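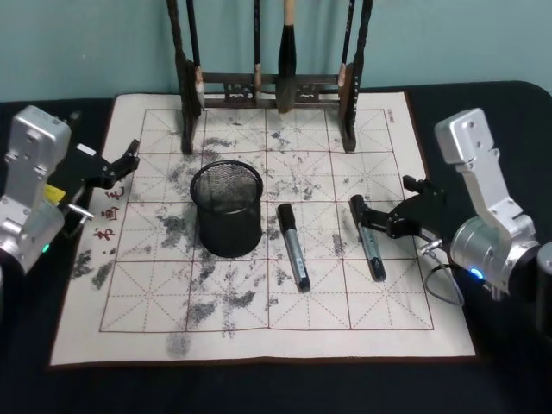 What does a learner need in order to practise brush characters with water?

A brush, a little clean water and a sheet or mat that darkens where it is touched by water and fades again as it dries. A table large enough to hold the mat flat is the only furniture required.

3.2 Materials and table layout

The practice station used in the study is shown in Figure 1. We chose water-writing mats over ink and paper for two reasons. The first was cost: in the ink group of our pilot, learners used 2000 sheets of practice paper before the pilot ended. The second was cleaning up, which took a large share of each session and was disliked by learners and tutors alike.

Figure 1. Practice station with gridded water-writing mat, brush rack and mesh pen holder. The mat carries water marks.

The mat has a printed grid of sixteen squares, four across and four down. Each square is divided by thin dashed lines running across, down and corner to corner, in the rice-character pattern. Learners were told to treat the crossing point as the middle of the character and to check, before lifting the brush for the last time, whether the strokes sat evenly around it. We did not use mats with plain squares. In the pilot, beginners working in plain squares tended to start too high and run out of room at the bottom.

The table was covered with a black cloth. Early on we worked on the bare table top, and the mats slid when a learner pressed down on a long stroke. The cloth stopped most of this. It also made the edge of the mat easy to find, which helped when the mat had to be straightened between turns.

Brushes were hung from a carved wooden rack at the far side of the mat. The rack holds brushes of different thickness, and learners were free to change brush at any point. Most began with a large one and moved to a thinner one when they came to characters with many short strokes. Brushes were put back on the rack after use with the hair pointing down, so that water ran away from the handle. The mesh pen holder was for pencils and was moved off the mat before writing began.

3.3 Procedure

Each session lasted 20 minutes. The learner was given a card with one character on it and asked to write it once in every square, starting from the top right and working down each column. When the last square was filled, the first had usually faded enough to be used again. If it had not, the learner waited. Tutors did not wipe the mats to speed this up, as wiping spreads the water and leaves grey smears that take longer to go than the strokes themselves.

Old marks were the main problem with the material. A mat that has been used heavily becomes blotchy, and a new stroke written over a damp patch has no clear edge. Learners who loaded the brush too fully made this worse. We therefore asked them to press the brush against the lip of the water dish before each character. Esther Muli, who ran the sessions at the Fladlow site, also kept a second mat for each table and changed them over halfway through. The Gill site did not do this, and its tutors reported more waiting.

In all, 3972 characters were written across the two sites. Of these, 505 were left out of the scoring, mostly where a stroke had run into an earlier damp mark and could not be judged. The remainder were scored by two tutors working separately, using the scale set out in Section 3.4.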